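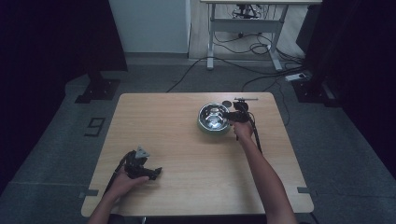

Skindham, 1 December 2024

Home · Posts · Replies · Media · Likes

Right, a thread about trying to learn the accordion at 51, for everyone who keeps asking how it's going. It's going loudly.

1/ I started in March on a second-hand Titel with 22 keys on the right and a strap that smelt of somebody's loft. It weighs a ton. My shoulders have opinions!

2/ My teacher is Kamran Mazandarani and he is very patient. First lesson, no tunes at all — just pulling the bellows in and out on one note for half an hour. I went home and did it to the dog.

3/ The left hand is the hard bit. You can't see the buttons, so you find the C by feel (it's got a little dent in it) and work out from there. I still get lost and play something horrible in the middle of a waltz.

4/ Practice happens after tea, six till half past, because the walls are thin and next door has a baby. The baby likes polkas, I'm told. Her dad less so.
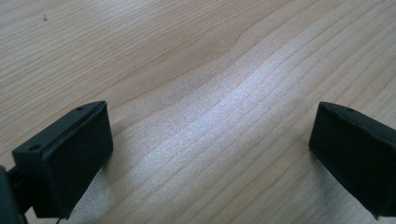
5/ WHAT I'M PLAYING NOW

Two waltzes, most of a polka and a slow tune by Macario Arellano from our Thursday group, who writes them on the backs of envelopes. His one goes at 108 when he plays it. Mine doesn't.

6/ There are 18 of us at the group when the weather's decent. Mostly fiddles, one very shy flute. I sit near the door and drop out when it gets fast, then come back in for the ending so it looks like I was there all along.

7/ Things I'd tell a beginner: get the straps fitted properly, play slower than you want to, and record yourself now and then even though it's awful. I listened to one from the summer last night and couldn't finish it, so I must have got a bit better?

8/ Anyone got a spare music stand? Mine folds up by itself halfway through a page. Can collect.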